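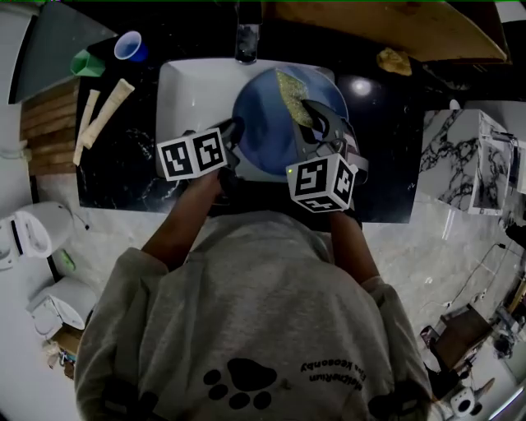

Vol. 14, p. 825

4.2 Washing by hand at a single basin

The kitchens in the Casier group have one rectangular basin and no drainer, so washed and unwashed pieces share the same stretch of countertop. Woldegiorgis treated this as the main constraint on order of work in her Rallberg study, and we follow her in coding each wash by the position of the piece relative to the basin floor. A plate is normally laid flat in the basin and scrubbed from above, with the spout over it or close to it. We call this the supported position. It leaves both hands free to work on the upper face, but the underside must be done separately, and in 400 coded washes the underside was the part most often left out.

Small items such as cups were set back on the counter and taken last in most households. Their place there was stable over a session. Cups were moved only when a larger piece needed the space, and they seldom entered the basin together with a plate.

Bowls behave differently. A deep bowl rocks when pressure is applied to the wall, and the person washing tends to steady it at the rim while the scrubber works inside (Figure 6). The choice of scrubber matters more here than for plates. A flat pad bends against the curve and meets the wall along a narrow line – the effect is stronger when the pad is folded – whereas a thick sponge spreads over the bottom and misses the band just under the lip.
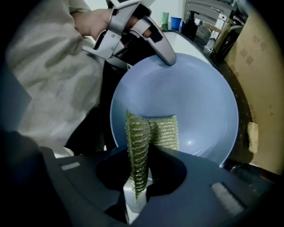 Figure 6. Light-blue bowl with folded green ribbed scouring pad; cups and faucet behind.

Residue scores for the Prakama and Derese subsets were taken separately for lip, wall and bottom. The lip scored worst in both. Water use did not differ between plates and bowls once diameter was entered in the model, and it is not considered further in this section. Drying is treated in 4.3.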